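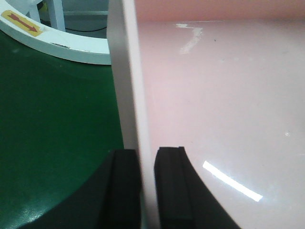 **Neues aus der Wohnanlage Castaño: Treppenhaus, Keller, Fahrräder**

Die Malerarbeiten in den Treppenhäusern beginnen im August. Den Auftrag hat die Firma Brernham erhalten. Gestrichen wird zuerst Haus 19, danach Haus 21. Bitte räumen Sie Schuhregale, Pflanzen und Kinderwagen vorher von den Podesten. Die Wohnungstüren bleiben jederzeit zugänglich, nur der Handlauf wird an einzelnen Vormittagen gesperrt.

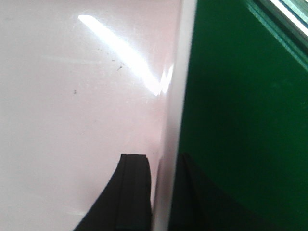 Beim Farbton hat sich die Eigentümerversammlung für ein helles Grau im Sockelbereich entschieden, darüber bleibt es weiß. Der Vorschlag von Elvira Cuervo, die Etagennummern größer aufzumalen, wird umgesetzt. Die Kosten dafür betragen 3366 Euro und werden aus der Rücklage bezahlt. Eine Sonderumlage gibt es nicht.

Im Fahrradkeller stehen weiterhin Räder ohne Namensschild. Wer sein Rad behalten möchte, befestigt bis Ende August einen Zettel mit Name und Wohnungsnummer am Rahmen. Die übrigen Räder gehen an die Werkstatt Odach, die sie aufarbeitet und weiterverkauft. Schlüssel zum Keller gibt es bei Hazem El Khatib, Haus 21, Erdgeschoss links, am besten nach 18 Uhr.
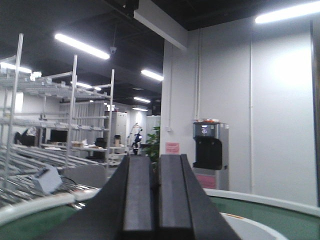
Die Heizkostenabrechnung verschiebt sich um einige Wochen. Der Ablesedienst muss in drei Wohnungen nachmessen, die betroffenen Mieter sind bereits angeschrieben. Rückfragen beantwortet Anselmo Villanueva in der Verwaltung.

Für das Hoffest werden noch Biertische gesucht, außerdem jemand mit einem Anhänger. Der Getränkehandel liefert diesmal nur bis zum Tor.
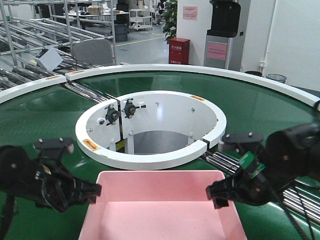
Kuchenspenden bitte bei Chun-yin Chiang anmelden, damit nicht wieder fünf Marmorkuchen nebeneinander stehen. Aufgebaut wird ab 14 Uhr, Ende ist um 22 Uhr.

Der Glascontainer steht jetzt neben der Einfahrt. Einwurf nur werktags zwischen 8 und 19 Uhr.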